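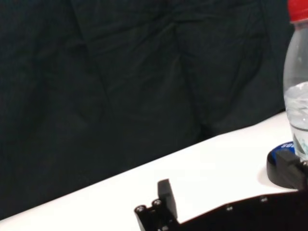

Workshop notes: the arm on the back bench

Chaimae Fahmy would like it known that the arm works. I would like it known that I have heard this before, in February, when it was also working and could not pick up a sponge.

The current version is the second one. Chaimae and Ifor Gwilliam have spent 14 evenings on it, and the receipts taped inside the cupboard door come to $271, not counting the motors Ifor already had at home. They call it Prakine. Nearly everything is black, so dropped screws are the only parts anyone can find on the floor.

The pitch, as given to members last month, is that a cheap two-finger gripper with a small camera at the wrist can learn to fetch and place ordinary things off a bench. Maybe so. I asked what it does when the thing is heavy, or slippery, or see-through, and was told those were good questions.
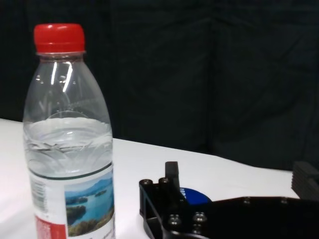
My main complaint is with the choice of test objects. For weeks it was foam blocks, and a foam block forgives everything. Close the fingers too hard and it squashes, miss by half an inch and you still get a corner. The red-capped water bottle is a fairer opponent. It's clear plastic, you can see the black cloth right through its shoulders, and there's enough water in it to make the weight matter. If the camera can find the sides of that, I'll take back part of what I said at the last meeting.

Ifor says the cap gives the software something easy to lock on to. Fine, but then I'd like to see it tried with a plain cap, and with the lights the way they are when the rest of us are working.

They also want to move from the Zuton controller board to a Donati one, which costs more and, as far as I can tell, fixes a problem the old board doesn't have. Ifor disagrees and has a chart.

The arm stays on the back bench until further notice. Please don't unplug it to charge your drill. Anyone with an odd-shaped object they don't mind having dropped can leave it with Chaimae.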